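Pryor Mobile Tire and Battery: Frequently Asked Questions

Updated May 2023

What do you do?
We come to your car and change tires, swap batteries, and handle jump starts. We also open locked cars and bring gas if you run out. We do not tow. If your car needs to go to a shop, we will tell you so and you can call the tow company of your choice.

Where do you go?
All of Pryor, Mistar, and the county roads between them. We also cover Route 89 as far north as the Omier exit. Past the exit, call first and we will let you know if a truck is free.

How long will I have to wait?
In town it is usually under an hour. Snow and ice slow us down, and February is our busiest month. The dispatcher gives you a time when you call and will call you back if it changes.

Are you open at night?
The phone is answered day and night. Tire sales and appointments are daytime only, 8 to 6.

What does it cost?
A jump start, lockout, or spare tire change is one flat price inside our area. Gas is extra and you pay what we paid at the pump. A new battery includes putting it in and taking the old one away. You get the full price on the phone before we send a truck.

Can I pay by card?
Yes. The driver has a card reader. Cash is fine too, but drivers do not carry much change. We do not take checks at the roadside.

Will my insurance pay me back?
Many policies with roadside coverage will. Ask your insurance company before you call us if you can. We don't bill them directly, but we email a receipt with the time, place, and type of service on it.

Do I have to stay with the car?
Someone over 18 has to be there with the keys. For lockouts we need to see a photo ID, and once the door is open we check it against the registration.
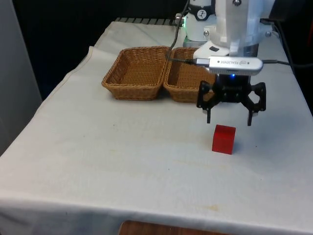 What if I don't have a spare?
Many newer cars don't. If the hole is in the tread, we can often plug it where you are parked. We won't plug a sidewall. If you give us the size printed on the side of the tire, we can check what is in stock before we leave.

Do you work on trucks and trailers?
Pickups, vans, and small trailers, yes. Semis and motor homes, no — our jacks are not rated for them.

My wheels have locking lug nuts. Is that a problem?
Only if the key is missing. Look in the glove box or next to the jack. We carry a removal set, but it takes longer and there is an extra charge.

Do I need to have the lug nuts checked afterward?
Yes. Have them tightened again after 50 to 100 miles. You can stop by the shop and we will do it free.

Where is the shop?
204 Broneo Street in Pryor, behind the feed store. Use the side entrance for deliveries and tire pickup.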